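Research Technician, Handheld Demonstration Collection (Fixed Term)

Selton Manipulation Laboratory, Sayce site
Posted 28/11/2023
Reports to: Lærke Kjærgaard, data collection lead
Hours: full time, on site
Term: 18 months, with possible extension

The Selton Manipulation Laboratory is recruiting a research technician to record manual demonstrations for the Flendo project. Flendo studies whether a robot policy trained only on demonstrations from handheld grippers can carry out tasks on garments and soft household goods. The position involves a large amount of repetitive hand work at a table and a smaller amount of annotation. It suits someone who is patient, tidy with records, and comfortable following a written protocol for long stretches.

Background to the work

Most of our earlier recordings were made by teleoperating a two-arm station. Operators could complete folding and placing tasks this way, but small closures were slow and the recordings contained long pauses. In the current method the operator holds a gripper in each hand and performs the task directly. Each gripper carries its own camera, and the trajectory of the tool is recovered afterward from the video and inertial data. No robot is present during recording.

In an internal comparison completed in June, a policy trained on 400 handheld demonstrations of a zipper task succeeded in 84 of 188 trials on the robot. The policy trained on the same number of teleoperated demonstrations succeeded in fewer trials and took longer on those it completed. Most failures of the handheld policy occurred at the first grasp, before any pulling force was applied. The jaw closed on fabric next to the slider, or closed on the slider at an angle from which it slipped. We read this as a shortage of variety in the approach phase of the training data, and the next recording period is designed around that finding.

The zipper work calls for two-handed coordination. One gripper has to hold or tension the fabric while the other takes the slider, and knitted and open-mesh materials shift under the load.

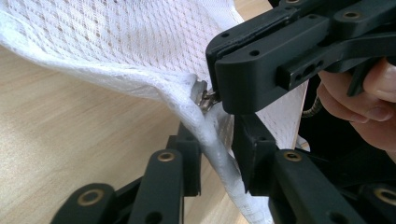

Stiffer fabrics hold the closure in a predictable position and can usually be managed with a fixed grasp order. With mesh, the operator has to choose the grasp after the fabric has settled, and that choice is the part of the demonstration we most want to capture. Operators are therefore asked to work at a steady pace, to avoid rehearsing the same grasp from one episode to the next, and to keep the contact point in view of at least one camera where the task allows it.

Duties

Record demonstrations of closure, folding and sorting tasks according to the weekly task sheet.

Reset the garment between episodes using the randomization card. The starting pose is drawn from the card and is not chosen by the operator.

Run the calibration sequence at the start of each session and after any gripper has been dropped or serviced.

Label each episode as complete, partial or failed, and mark the time of first contact. Failed episodes are kept. They are used in training a separate success classifier and must not be deleted at the station.

Inspect gripper linkages and fasteners and report play or stiffness to Melaniia Hladun, who maintains the hardware.

Assist with robot evaluation at the Tavau building during test weeks. Evaluation consists of placing the garment, starting the trial and recording the outcome — the technician does not operate the arms.

Working pattern

Recording is scheduled in blocks of 4 episodes, followed by a reset and a short log entry. No one records for more than half of a working day. The remaining hours are used for labeling, maintenance and preparation of materials. The trigger on the handheld unit requires light but repeated finger force, and we ask technicians to stop and report any discomfort in the hand or wrist. Left-handed and right-handed applicants are equally welcome.

Required

Good manual dexterity and close-range vision, with or without correction.

Ability to follow a protocol exactly and to write down any departure from it.

Basic computer skills, including file handling and spreadsheets.

Eligibility to work on site for the full term.

Useful, though not required

Experience in sewing, garment repair, model making, laboratory work or assembly.

Some familiarity with Python or with video annotation software.

Previous work on a study where the data were collected by hand.

A degree is not required. Training takes two weeks and is paid at the full rate. Episodes recorded during training are stored separately and are not included in the published dataset.

Data and authorship

Recordings may show the technician's hands and may be released with the dataset. Audio is removed before storage. Successful applicants will receive a consent form with the offer letter and may ask for the release terms beforehand. Technicians who contribute to protocol design or analysis are considered for authorship under the laboratory's usual rules, and all others are named in the acknowledgments unless they ask not to be.

How to apply

Send a resume and a letter of no more than one page to Lærke Kjærgaard at the Sayce office, quoting "Flendo technician" in the subject line. The letter should describe one piece of detailed hand work you have done and how you kept track of it. Shortlisted applicants will be invited to a one-hour practical session with the grippers, followed by a short interview. No preparation is needed for the practical session. Questions about the equipment may be addressed to Melaniia Hladun.

Applications are reviewed as they arrive, and the posting will be removed once the position is filled.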